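To: Lotlow Residence Hall residents' list
From: Residence Office, Lotlow
Subject: Re: Small valuables and the summer room changeover
June 2021

Dear residents,

The Residence Office has received several replies to its earlier notice on jewelry and watches. One of them is quoted here, with the sender's details removed, as it raises points that concern all rooms on the Henriques and Dalulier corridors.

> The notice asks us to hand in "small valuables" in a box before the
> changeover, but it does not say what counts. I have a smartwatch, a few
> bracelets and a ring, none of them worth much. Do I need to list every
> piece? Also, can chains go in the same box as everything else? Last
> year mine came back in one knot and I had to cut it apart.

The term "small valuables" covers watches, rings, necklaces, bracelets and earrings, whatever their price. Costume jewelry may be handed in on the same terms as other pieces. Cash, bank cards and identity documents are not accepted and must remain with the resident.

Each piece is to be entered on its own line of Form 254. A plain description is sufficient, for example "bead bracelet, light wood" or "ring, black." Brand names and serial numbers are requested for watches only. The declared value of one box may not exceed $600. Residents whose belongings exceed that amount should write to the office before packing.

With regard to chains, the office asks that each one be closed at the clasp and wrapped separately in tissue or placed in a small paper envelope. Watches should be switched off and go in last. Boxes no longer than 20 centimeters fit the storage shelves. A resident may use any clean cardboard box of that size, and lids can be obtained from Room 507.

Before packing, please lay all pieces out on a table and check them against the form. 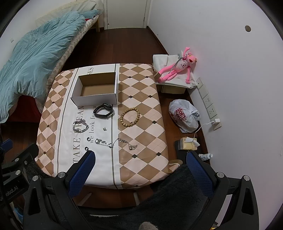
Jewelry and a smartwatch set out beside an open box, before packing.

Completed boxes are sealed at the desk in the resident's presence, and both parties sign across the tape. They are then held by Cista, the storage firm engaged for the summer, until the rooms reopen in August. A box will be released only to the person who signed for it, on presentation of the lower half of the form.

Further questions may be sent in reply to this message.

Residence Office
Lotlow Residence Hall

Contact the list owner | © Lotlow Residence Hall | Back to top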